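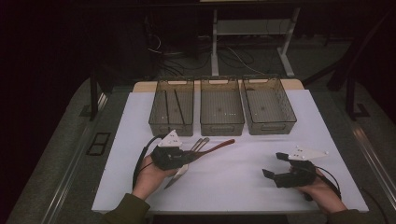 4. Sorting the utensil drawer

4.1 Put a white board or other plain, flat surface on the table. Anything you drop will show up on it, crumbs included.

4.2 Line up three open bins along the far edge, short ends facing each other. The handle slot in the long side should face you. They don't lock together, whatever the carton says.

4.3 Assign the bins before you pick anything up:
Left: chopsticks and other thin sticks
Middle: long-handled tools
Right: everything you can't name

4.4 Move one utensil at a time, handle end first. Two at a time is faster until you drop one.

CAUTION: Treat any pointed or flat metal end as sharp. Keep it turned away from your other hand and from your sleeve.

Note: Chopsticks will lean against the walls at whatever angle they like. Leave them.

4.5 Each bin holds up to 44 utensils. If the right bin fills first, go back to 4.3 and be stricter.

4.6 Wash bins by hand before first use. Replacement bins are part no. 249, ordered from the Stotport parts desk, which closes for all of December.

Revised April 29, 2021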